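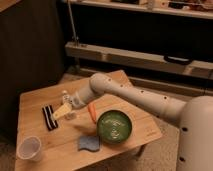

Product Support News

Gultden Publishes Revised Setup and Care Procedure for the Rellar Tabletop Arm

3 October 2022

Gultden has released a revised setup and maintenance procedure for the Rellar, its column-mounted arm for tabletop handling work. The procedure replaces the guide issued in January and applies to all units now in service. It covers column placement, gripper alignment, the handling check and the replacement of finger pads.

The largest change concerns the position of the column. The earlier guide had the operator bolt the column down first and bring the table to it. Operators are now instructed to set the table, level it, and then place the column beside one edge so that the upper link passes over the work surface with the elbow near the middle. The column is fastened only after the arm has been moved by hand through its full reach with the motors off. Where the floor is carpeted, a rigid base plate must be fitted under the column before leveling.

"Most of the alignment faults we were sent came down to a column that had settled after calibration," said Mohcine Zaki, who manages field service at Gultden. "The base plate takes longer to fit. The calibration then holds, and the customer does not have to repeat it the following week."

Gripper alignment is now carried out at 4 points on the tabletop, with the wrist angled down and the fingers closed. A shim of 200 microns is used to set the gap between the fingertips and the surface at each point. If any point is out of tolerance, the table is leveled again before any value is changed in the controller. Offsets entered to compensate for a tilted table were a frequent cause of uneven finger wear under the old guide.

The handling check has also been rewritten. It no longer relies on machined test blocks. The operator lays out light household and play items of differing shape and stiffness, such as a toy carrot, a bowl, a sponge and a plastic cup, and runs the arm at reduced speed. Soft items show whether grip force is set too high. Items with a sloped side, such as a wedge, show whether the fingers are closing evenly. Objects may be placed at any angle, and a cup may be left on its side.

Finger pads are to be inspected every 8 weeks and replaced in pairs. The wrist cover should be wiped with a dry cloth only. Solvent cleaners are not approved for the arm housing or for the openings along the upper link, which must be kept free of tape and labels.

The procedure was tested with El Ouafi, a service contractor that maintains Rellar units for several customers. The trial unit logged 2,908 pick cycles between its first calibration and the end of the test, with no adjustment to the column.

"We asked for the steps to be put in the order a technician does them," said Ashraf Bensaid, technical lead at El Ouafi. "In the old guide you had to turn back to the torque table twice before the arm was powered."

Torque values, the pad part list and a blank inspection sheet are included as appendices. Units fitted with the Fander wrist adapter follow the same column procedure but require a separate gripper alignment, supplied with the adapter.

The revised procedure is available to registered customers through the Gultden support desk. Printed copies will be enclosed with new units and with replacement finger pad kits.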